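Chapter 6
Fruit After Harvest

A piece of fruit is still alive when it reaches the store. It takes in oxygen, gives off carbon dioxide and water vapor, and uses up the sugars it stored while it was on the plant. This process is called respiration. The faster a fruit respires, the sooner it softens and spoils.

Temperature has the largest effect on the rate. In many kinds of fruit, respiration goes up by a factor of 2 or more when the temperature rises by 10 degrees Celsius. For this reason growers try to cool the crop soon after picking. At the Altcombe packing house, used as a case study throughout this unit, crates are moved into the cold room within 15 minutes of arrival.

Water loss is the second concern. A fruit that weighed 900 grams at harvest can lose several percent of its weight in a warm, dry room, and the skin begins to look dull and wrinkled well before the flesh is spoiled. Thick-skinned fruits such as citrus lose water slowly. Berries and leafy crops lose it quickly.

6.1 Climacteric and Nonclimacteric Fruit

Fruits fall into two broad groups. Climacteric fruits, such as bananas, apples, and tomatoes, show a sharp rise in respiration as they ripen and can be picked before they are ripe. Nonclimacteric fruits, such as grapes and oranges, show no such rise and gain little sweetness once picked. Skin color is a poor guide to ripeness in the second group. An orange grown where nights are warm may be fully ripe while its peel is still green.

6.2 Packaging

A package changes the air around the fruit. In a closed plastic bag, humidity goes up, oxygen goes down, and carbon dioxide builds up. The balance depends on the type of film, its thickness, the temperature, and the amount of fruit inside.

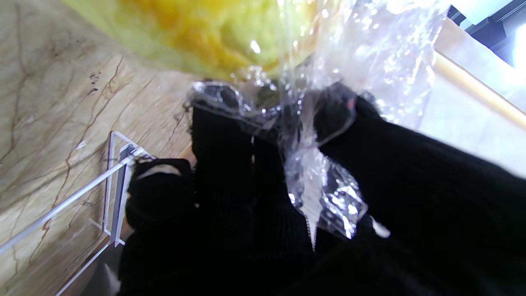
If too little oxygen gets through the film, the fruit begins to ferment and develops an off flavor. If too much moisture is trapped, drops of water form on the inside and mold can grow. Small holes in the film reduce both problems, but they also let more water vapor escape.

Key terms: respiration, climacteric, nonclimacteric, relative humidity, permeability

Before you go on, read the Altcombe storage table in the appendix and note which crops are kept above 10 degrees Celsius.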